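Notes on the Bamboo Steamer, Its Care and Its Use

The subject of this month's entry is the steamer basket and the buns that are served from it.
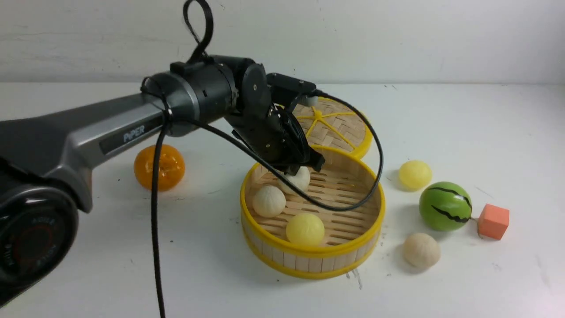
Selecting a Basket

The household blog you are reading has maintained a kitchen section for 3 years, and steamers remain its most frequent topic of correspondence. The present basket was ordered from Plondum in August. It replaces an older one from Edet whose slats had split along one side after a long period of weekly use.

A rim in bright yellow plastic was not the original preference of this author. It has proved acceptable. The lid has the same yellow on its rim and spokes, so the two parts are easily matched in a crowded cupboard. Readers who own several baskets of similar diameter will understand the value of this.

Preparing the Buns

Dough for a single batch requires 400 grams of flour. The dough is kneaded until smooth, covered, and left to rise in a warm part of the kitchen. Buns intended for pleating should be rolled thinner at the edge than at the center. A plain round ball needs no such treatment and may be shaped between the palms.

Pieces should be placed in the basket with generous space between them. Three to a basket is the practice of this household. Squares of parchment may be used beneath the dough, although a well-seasoned basket can be used without them.

Placement of the Lid

At the table, the lid is leaned against the back of the basket, where it takes up little room and remains within reach. Laying it flat on a white tabletop is discouraged. Moisture collects under the weave and leaves a ring, and the Torow cleaning paste formerly recommended in this section did not remove ours.

Washing and Storage

Bamboo is to be rinsed in warm water without soap and dried upright overnight. Baskets are washed here on Sunday evening and returned to the shelf the following morning.

Correspondence concerning the Darkar stacking rack will be addressed in a separate entry.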